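**Sprechzettel: Kabel sortieren – was bringt es wirklich?**
Werkstattabend, 15 Minuten plus Fragen. Langsam reden. Folien erst ab Teil 2.

## Einstieg

- Begrüßung kurz halten. Dank an Floarea Bratu für den Raum.
- Frage in die Runde: Wer hat zu Hause eine Kiste, in der Kabel liegen, deren Gerät es nicht mehr gibt? (Hände abwarten.)
- Meine Haltung gleich am Anfang sagen: Ich glaube nicht an Ordnungssysteme. Ich habe zu viele gekauft. Was ich heute erzähle, ist das, was nach einem Winter mit Prüfleitungen, Litze und Klingeldraht übrig geblieben ist, und das ist wenig.

## Teil 1 – Das Versprechen

- Der Katalog von Filtano zeigt Körbe, in denen jeweils ein Kabel liegt, sauber gewickelt. So sieht bei mir kein Tisch aus, an dem gearbeitet wird.
- Beim Kirnon-Regalsystem dasselbe: Fächer mit Schildchen. Die Schildchen stimmen ungefähr bis zum nächsten Projekt.
- Zahl nennen: Ich habe für den Vortrag meine Bestände durchgesehen, etwa 1.000 Stücke Draht und Leitung, wenn man die Reste mitnimmt. Davon brauche ich regelmäßig vielleicht eine Handvoll.
- Doaa Amrani hat mir vorgehalten, dass ich dann eben wegwerfen müsse. Kann sein. Ich habe es im Oktober versucht und zwei Wochen später genau das Stück nachgekauft, das im Müll lag. (Pause, hier wird meistens gelacht. Nicht zu lange warten.)

## Teil 2 – Sortieren nach Farbe

- Folie mit der Tabelle.
- Vorteil: geht schnell, man muss nicht nachdenken. Rot zu Rot, Schwarz zu Schwarz, Gelb zu Gelb.
- Einwand: Die Farbe sagt nichts über Querschnitt, Länge oder Isolierung. Wer eine dünne gelbe Ader sucht, findet vielleicht den gelben Draht, aber ob er passt, weiß er erst mit dem Messschieber.
- Zweiter Einwand: Rot gewinnt immer. In fast jeder Werkstatt, die ich kenne, läuft der rote Korb zuerst über, und dann liegt der Rest davor auf dem Tisch.
- Trotzdem zugeben: Für Messleitungen mit Krokodilklemmen ist Farbe brauchbar. Da will ich beim Anklemmen sehen, was was ist.

## Teil 3 – Offene Körbe

- Gitterkörbe sind mir lieber als Boxen mit Deckel. Man sieht hinein, Staub und kleine Abschnitte fallen durch. Letzteres verkauft einem der Händler als Vorzug, bis man den Boden fegt.
- Problem Krokodilklemmen: Sie haken sich im Gitter fest, und aneinander sowieso. Wer eine Leitung herauszieht, hat drei in der Hand.
- Problem Kante: Lose eingelegter Draht wandert über den Rand, vor allem vorne, wo man greift. Ein einfacher Knoten oder ein Klettband hilft mehr als ein tieferer Korb.
- Wickeln ja, aber weit. Enge Wicklungen mögen dünne Adern nicht, und wieder aufwickeln tut sie nach Feierabend auch keiner.
- Wandregal mit Fächern: nur für Dinge, die man seltener braucht. Alles andere landet ohnehin darunter.

## Teil 4 – Was nicht dazugehört

- Schraubenschlüssel, Teller, Kaffeetasse. Nach meiner Beobachtung scheitert die Kabelordnung selten am Kabel. Sie scheitert am Platz davor.
- Die Regel aus dem Vaughan-Ratgeber, »alles hat seinen Ort«, kurz zitieren und dann fragen, wo denn der Ort für einen Ringmaulschlüssel ist, den man in fünf Minuten wieder braucht.
- Mein Vorschlag ist bescheiden: abends die Fläche zwischen Korb und Tischkante frei räumen. Mehr verlange ich von mir nicht, und auch das klappt nur an guten Tagen.

## Fragen

- Falls jemand nach dem Nadthorpe-Etikettierer fragt: Ja, habe ich. Nein, ich benutze ihn nicht.
- Falls nach Kabelbindern gefragt wird – Klett nehmen, Kabelbinder schneidet man doch nur wieder auf.
- Körbe kann man nachher anfassen. Bitte die Klemmen danach nicht wieder lose hineinwerfen.
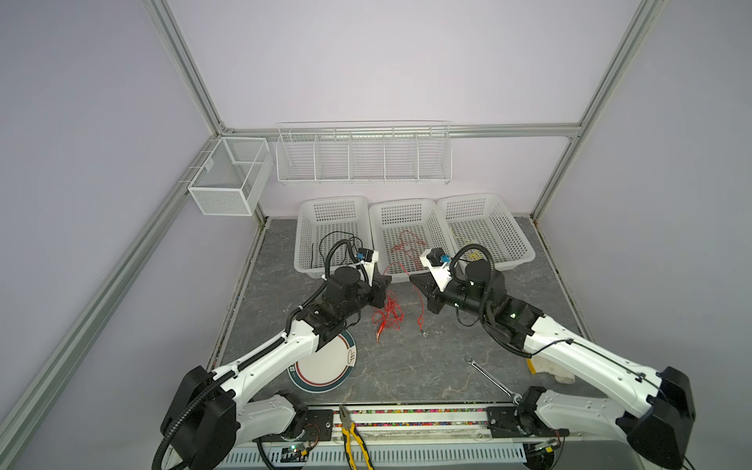
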